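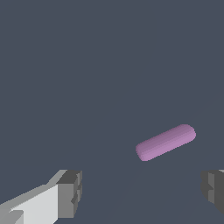
So I finally finished moving my grandmother's recipes out of the tin and into a proper binder, and I have thoughts, and you're all going to get them because it's Thursday and my bus is late.

First thing: my grandmother, Irja Keskinen, did not believe in oven temperatures. Out of the whole tin, 36 cards made it through with every word readable, and most of those say "hot oven" or "not so hot oven." One says "oven as for Honkanen's buns." Who is Honkanen?? I asked my mother and she said, "Oh, the neighbor with the buns," as if that settled it.

I did get somewhere on the buns, though! My aunt remembered that Mrs. Honkanen lived across the landing when they were all still in Plasov Street, and that the two of them traded cards back and forth for years. So half of what I grew up calling Grandma's baking may be Mrs. Honkanen's baking. I'm fine with this. I think I'm fine with this.

The cardamom loaf is the one everybody in the family asks for, so I've made it four times now trying to pin it down. The card says flour "until it feels right." I weighed it each time (bless my little kitchen scale) and I keep landing between 690 and 700 grams. My last one took 763 and could have held a door open. We ate it anyway, toasted, with a lot of butter.

If you're doing this with your own family's cards, copy the notes in the margins too. I nearly skipped them! One of hers says "made for Dad, he had three" and I had to go and stand on the porch for a bit.

Also, write down who told you what. My mother and my aunt remember the same rice pudding two completely different ways – one with a cinnamon stick, one with no cinnamon at all, ever, how dare you – and I put both versions in the binder with their names on them. They've each been told that theirs is on top.

I'm saving the Christmas cards for December, when my cousins are here and we can argue over the ginger cookies in person. There's one in the pile that just says "as usual" and then a list of spices.

Bus is here! If anybody's family has a bun recipe that came from a Honkanen, please, please write to me. I'll trade you the loaf.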